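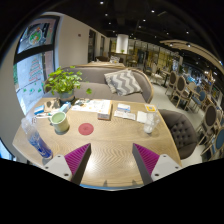 Mug and coaster on a lounge table, two gripper fingers at the near side.

Has anyone had table clearing automated at their job? What happened to the staff?

Posted by Mafalda Moreira, December

I work the floor in the lounge at Kusimden. We serve drinks and light food, wipe tables, straighten the papers and point people to the restrooms. Management has signed us up for a trial with a company called Undard. For now we clear tables using their hand-held grippers, and the recordings go toward teaching a machine to do it later. We were told it will "free us up for guests." I have worked here long enough to wonder what that means in hours on the schedule.

My other problem is that the work is slower this way. Picking up a mug takes me 2 seconds by hand. With the grippers it's 10 on a good try, and I still have 74 seats to look after. When I asked if the slower pace would count against us, my manager said she'd get back to me. Has anybody been through this, and what should I have asked before saying yes?

Celeste Frade

I have, at a hotel group, not with the same company. Nobody was let go. What happened was that two people left and their jobs were never posted. The machine cleared cups from flat, tidy tables and left the rest, so whoever was on shift followed it and did the awkward part. That meant bottles, loose papers, packets and anything beside a plant. The easy clearing used to be when you caught your breath, and that was the part we lost.

Get these in writing before you do another shift of it:

- whether recording time is paid at your normal rate or a higher one
- whether your table count drops while you're using the grippers
- who owns the recordings and whether your voice is on them
- what number they're using to decide the trial worked

The last one matters most. Ours was judged on items picked up. We handed over 412 recordings before anyone asked how many tables were ready for the next guest. Those are different things – a table with the mug gone and the papers still spread out isn't ready for anyone. I'd also keep your own notes on how long each table takes by hand, as you'll want something to compare with when the sales slides come out.

I don't think the machine is the villain here. I just never saw the promised extra time with guests show up on a schedule.

nudarwood_nights

we had a robot at our place, it mostly got in the way. wouldn't lose sleep over it. ask for the extra pay though

Last updated: December

Related discussions
Can my employer record me while I work?
Tapley scheduling app keeps cutting my shifts
Self-order screens and tips – did yours go down?
Asked to train my replacement, do I have to?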